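What We Looked At Before Spending Anything: Arm and Hose Gallery

2nd February
By the Murndale workshop desk

We promised a good few of you that we would put our equipment planning up where everyone could read it, and after a winter of spreadsheets (and a great deal of tea) this page is the start of it. The plan is to choose a bench arm for the packing room at Murndale by August, with a second one to follow at Plandthorpe if the money stretches. We have 3,000 set aside for everything that goes on the end of the arm and round it — the arm itself comes out of a different pot — and it is surprising how quickly a sum like that gets spoken for once you begin pricing fittings and brackets.
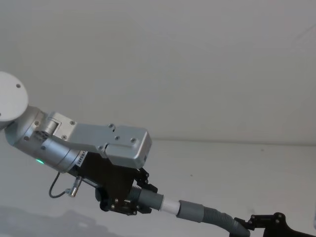
Silver arm with a black gripper mount and grey hose, over a white tabletop.

The hose is the part we would ask you to look at most closely, as it is the part our first budget left out altogether. There is a ribbed, threaded fitting at the mount, then a smooth length of tube, a short white sleeve and the corrugated run bending away downwards. It looks like a suction line, and if we go down that road every one of those pieces wants its own row in the costing, with a spare beside it.

The thin black cable looping below the mount is worth a glance too. Ragab quoted us 841 for hoses, sleeves and connectors together, and Feritora came back with 895 for much the same list but with a longer cable and 5 spare sleeves thrown in. We are leaning towards Feritora, though we have asked both of them to put the delivery charge in writing before we settle on anything.

Fasteners next, and do forgive us for going on about them! The flat silver plate at the top has screws at both its left part and its right block, and the black mount is held together with small screws of its own. When you are talking to a supplier, ask which sizes they use and whether the right keys come in the box. We have put a line in for a decent set of drivers at each site, which was a modest sum and an easy one to agree on.

Still to be priced are the bench tops, the guarding and two days of training, and we will add those to this page as the quotes come in.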